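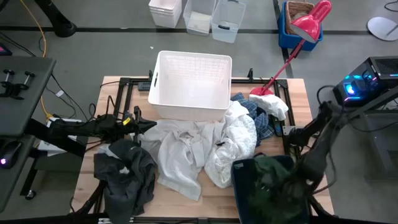
A laundry-sorting robot is taking shape at the Dokomthorpe shared workshop, where a small group of members has been working on it since January. The machine, which they call Skirix, has 2 black arms fixed either side of a wooden table edged with black aluminium rails. Each session begins with a heap of clothes on the table and a basket to put them in, at present a white plastic one with slotted sides. A blue plaid shirt is among the current clothes, along with greys and whites that the group says are harder for the software to tell apart.

Anayeli Ocampo, who started the build, said the arms were assembled from kits over 36 evenings. The table rails were cut from offcuts left by Valdovinos, a shopfitting firm that used to rent the unit next door. She put the total spend at some £800, not counting the computer, which she already owned.

"The arms were the quick bit," she said. "Getting them to pick up one thing and leave the rest where it is has taken most of the spring."

In the latest round of tests the robot was given single garments to lift and drop into the basket. It managed 49 before a gripper cable worked loose and the run was stopped. Socks went well. Heavier items such as sweatshirts tended to slip, and the group plans to try softer pads on the grippers before repeating the test.

Folding is further off. Members have tried it with tea towels only, and Ocampo said the results were "flat, but not square". A second set of wrist joints is on order from Skaltmont and should be fitted by the end of the summer.

The group meets in the evenings from 7pm at the workshop, in the room behind the wood store. Anyone over 16 can come along, and no experience of electronics is needed. Clean clothes for testing are also welcome, particularly children's sizes and anything with buttons, and can be left at the front desk. Drawings for the table and arm mounts are kept in a folder by the lathe and may be copied.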